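The suitcase had belonged to Naa's aunt, and it came to her with the key missing and a luggage tag from Siremell still looped through the handle. She put it in the hall closet in February and didn't think about it until Kojo called to say the room in Haltidov was hers if she could be there by the end of the week.

"It's small," he said. "Bring one bag."

She had one bag. It was black and hard, with ribs running across the lid, and one of the wheels stuck. She rolled it up and down the hall to see if it would loosen. It didn't. Her neighbor Qiuyue came out to ask what the noise was, went back in, and returned with a can of oil.

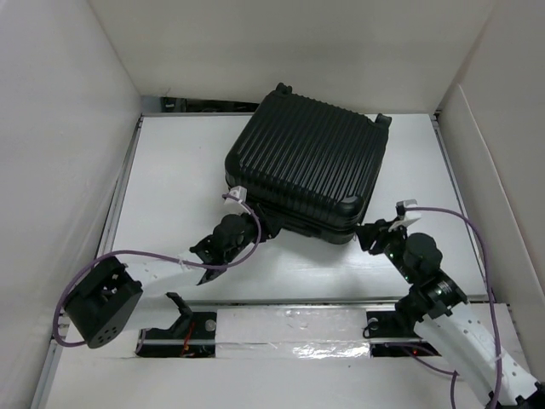
They worked on the wheel until it turned. Then Qiuyue sat on the floor and watched her pack. Two pairs of work pants went in, then sweaters, the good shoes in a bread bag, her mother's letters. The letters took up more room than the shoes.

"You could leave those with me," Qiuyue said.

"I could."

She took the shoes out and kept the letters in. The lid closed on the second try.

The bus fare was 145, and she paid it in cash. The driver wanted to put the suitcase underneath with the rest. She asked if she could keep it by her seat, and he looked at the line behind her and said fine. It stood against her knees for nine hours. Every time the bus turned left it rolled into the aisle and she pulled it back.

Kojo was waiting at the station in a coat she remembered. He reached for the handle.

"What's in here?"

"Paper, mostly," Naa said, and let him carry it.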